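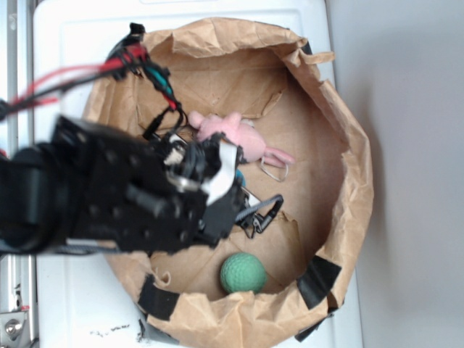 Pliveck Round Play Bin

A big round bin lined with brown kraft paper, for rummaging through small toys and odds and ends. We love how simple it is! Crumple the paper up high around the rim, tape it down, and fill it with whatever you have - textured balls, a soft toy, a bit of old wood.

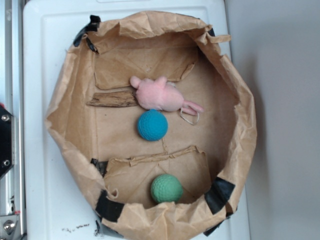

Paper liners come 2 to a pack, and the Genosbridge store keeps spare rolls too. A torn liner is still good for weeks of play - tuck the loose flaps under or leave them for little hands to lift.

The pink plush is sold separately, on a looped cord.

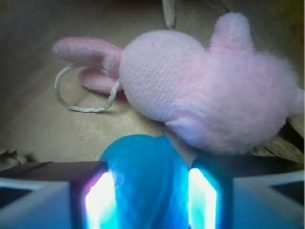
Soft, floppy ears and very easy to grab. Item 192, in stock again from August.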